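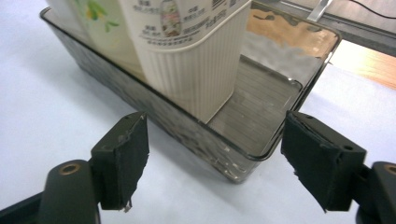

Refilling shampoo bottles: worth it or not?

Home > Forums > Household > Bathroom
2 min read

gesov_mom
We started buying shampoo in the big refill jugs last December. The pump bottles get slimy inside after a few refills. Do you wash them every time or just top up?

tuesdaylaundry
I top up. Been doing it for years with no trouble.

J. Figueiredo
Please don't just top up. Old product sits at the bottom and you keep adding to it. Empty it, rinse with hot water, pump clean water through the tube, and let it dry overnight.

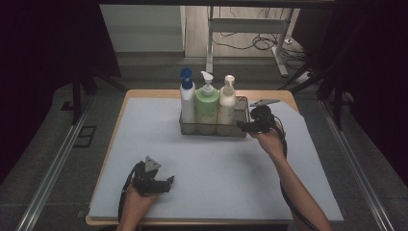
Three pump bottles in a gray basket.

tuesdaylaundry
Overnight seems like a lot for shampoo. It's soap.

J. Figueiredo
Shampoo has preservatives, but water left in the bottle thins them out. Dry matters more than clean — a wet bottle is where I've had the smell.

maritf
I'm with Jeferson on drying, but I only do it every third refill. My bigger complaint is price. The refill store in Berkamdale charges almost 18 dollars for a jug, and I can get two regular bottles on sale for less.

gesov_mom
Ours is cheaper than that at Coughlan. I'll try the full rinse this time. Any trick for the pump tube?

J. Figueiredo
Put the pump in a glass of warm water and press until it runs clear.

Comments (3)

idelley86: The pumps wear out before the bottles do. Keep a spare.

Marit Forsberg: Label the bottles. I washed my hair with lotion once.

rinse_repeat: Still topping up. Still fine.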